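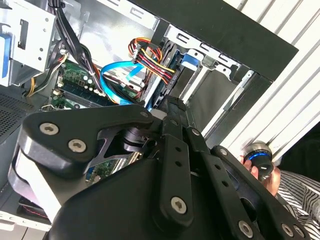
Desktop tower with the side panel removed

Review: Kistden solar charger board for small sensor nodes

I bought the Kistden board in November, because I wanted to stop changing batteries in the weather node on my balcony. After four months of use I can write something useful about it.

The board is small and has a connector for the solar panel on one side and a connector for a single lithium cell on the other. Between them there is a charger chip, a 3.3 volt regulator and a row of seven pins. Two of the pins are for I2C, and you can read the cell voltage and the charging current from them. This was my main reason to choose it over the Gavau board, which is cheaper but gives you only an LED.

Setup took me one evening. The manual is four pages and it is correct, except for the drawing of the jumper J2, where "on" and "off" are exchanged. I lost one hour with this. Nerea Toledo wrote in the shop comments that she had the same problem, so check it before you solder.

My node wakes up, measures temperature and humidity, sends one packet and sleeps again. With the panel covered, it ran for some 528 hours on a small cell before the board cut the output. The cut is clean and it starts again by itself when the voltage comes back. With my older Wamer module I had to press a button, and the node is on the outside of a wall on the third floor — not a nice place to press buttons.

In weak light it is less good. On dark winter mornings the charger tries to start, fails, and tries again, and each try costs a little energy. A larger capacitor at the input helped. I think this part should be on the board already.

The screw terminals are also too soft. I damaged one with a normal screwdriver, and I was not using much force.

Support answered me in two days. They confirmed the J2 mistake and sent a corrected drawing, but the download page still has the old one.

I would buy it again for an outdoor node. For a sensor inside the house, with only lamp light, I would look for another board. The mounting holes are for M2 screws, which are not included.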